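4. The Flower Task in the Shared Workshop

4.1 Why flowers, and how the bench was laid out

We came to flowers by way of a conversation over tea at Hikesbridge, the shared workshop where the two arms have lived since March. İlker Toprak had been sorting wooden blocks with them for weeks, and was getting quite good numbers, when one of the other members (a keen gardener, as it happens) asked whether they could manage something with a stem. It was a fair question, and we found we had no answer to it. Blocks forgive a great deal. A stem is thin, it bends, it drags its leaves along with it, and it is joined to a head that is much wider than whatever the fingers are holding. The controller, which we call Flikach, had been written with none of this in mind, and a good part of what follows is the story of teaching it better manners.
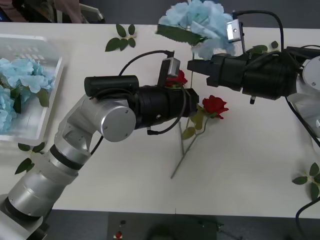

Our first concern was reach. Two arms on one bench will happily try to be in the same place, and in the early weeks Flikach dealt with this by freezing one arm whenever the other moved, so that every run took an age. Selamawit Jemal rewrote the planner so that both could work over the middle of the table together, and with the grippers facing each other across the roses, as they are in Figure 3, the old version would simply have stopped. The new one keeps a margin of 32 millimetres between any two moving parts, and treats whatever is held as part of the arm holding it -- a hydrangea head is a bulky thing to swing past a neighbour's camera.

The flowers themselves are artificial. We would have loved to use the real thing, but petals bruise and colours fade, and we wanted the same stems to behave in the same way from one month to the next. They are laid on their sides before each run, near enough to each other that leaves from one may lie against the next. We made no effort to tidy fallen leaves between runs, feeling that a home bench would hardly be swept either.

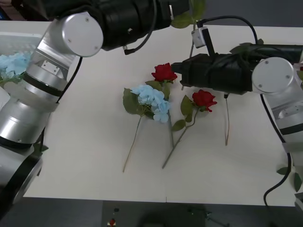 Figure 4. Roses and a hydrangea laid out on the bench, with a further stem hanging beneath the right gripper.

4.2 Cameras and the basket

Each arm carries its own small camera near the wrist, and the Bultberg brackets that hold them went through more versions than we care to admit. The first ones flexed when the arm stopped quickly, and the picture would wobble just when Flikach most needed it to be still. A stiffer bracket cured that, though it added weight at the worst possible spot, and the wrist joints had to be tuned all over again. 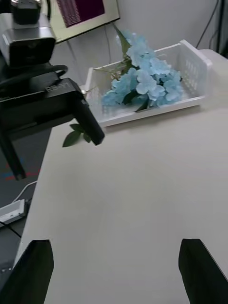

Letting go turned out to be harder to program than picking up. If the fingers opened too early the flower toppled over the rim, and if they opened too late the leaves caught and came back out again with the gripper. We settled on a slow release, with a pause of 2 seconds before the arm lifts, and we let the Wako motion library handle the lift itself. It is not an elegant answer, but it has been a dependable one, and it is gentle on the petals.

4.3 Choosing where to grip

Flikach looks for the stem below the head and tries to close on a stretch that is clear of leaves. It was trained on 2000 hand-marked views, all of them marked by the two of us in the evenings.

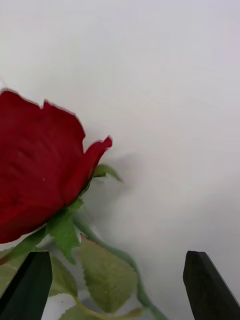

Of the failed grasps we kept, 171 were put down to a leaf being taken for a stem, and these were by far the most common kind. The two are close in colour, and from near the wrist a leaf seen edge-on is very nearly a stem. Asking for a second look from a slightly different angle helped a good deal, at some cost in time, and we describe that change in Section 5 along with the finger pads İlker later cut from an old bicycle tube.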